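August 25, 2023
Bench notebook, two-arm rig (we're calling it Bistine now, Yen-ting won the vote)

Good session! Got in after lunch and the first thing I did was redo the zero on both arms, which I'd been putting off. The left one was off at the wrist by 2 degrees. Small, but it explains why every left-hand grasp last week landed a bit to the outside and I kept "fixing" it in software. All of those offsets are now deleted from the config. If you pull the old file, Yen-ting, please throw it away.

Cables next. The purple ones get a big loose loop near the gripper and then follow the arm back to the base. I had them tight before and you could hear the motor complaining on long reaches. With the loop there's plenty of travel and I ran the full sweep on both sides without a snag. I still want a better clip at the elbow. Printed one in the Siu filament and it cracked as I pushed it on, so next try is thicker walls and a different print direction.

Then the fun part — dishes. The job is plates off the table and into the rack, either arm, whichever is closer. Cutting boards and books stay down as things to work around. I laid everything out messy on purpose, angles all over the place, and left the rack at the back where both arms can get to it.
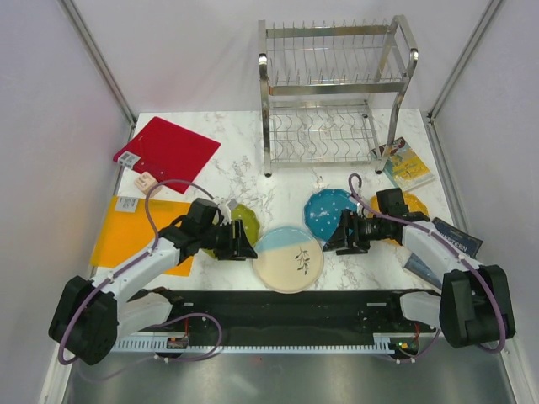 Edge approach is the way to go, I'm sure of it now. Come in low with the fingers open, one finger under the rim, close slowly, tilt, lift. Top-down is hopeless on anything this flat. The scalloped plates worried me and I was wrong to worry, the wavy rim gives the finger pads something to settle into. I did 24 tries in total and 6 were drops or misses, and most of those were me being greedy with the closing speed. So pleased with this!!

The slot part is harder. The plate has to be nearly upright before it goes between the prongs, and the wrist runs out of room if the grasp started on the wrong side of the plate. Idea from Rasa Ozoliņš: pick the grasp side from where the plate is going, so the planner starts at the rack and works backward. I love this. Half a page of sketches on the next sheet.

Log file is 632 MB for one afternoon, mostly images. Need to drop the save rate or we'll fill the Cenley drive before December.

To do
- elbow clip, version two
- slower close, try it on both sides
- planner: grasp side from slot
- softer pads (Vasard sheet is in the second drawer, cut it with the good knife)
- move the books closer to the plates and see what breaks

Left both arms parked and the power off at the strip. Yen-ting has the bench tomorrow morning, I'm back on it after four.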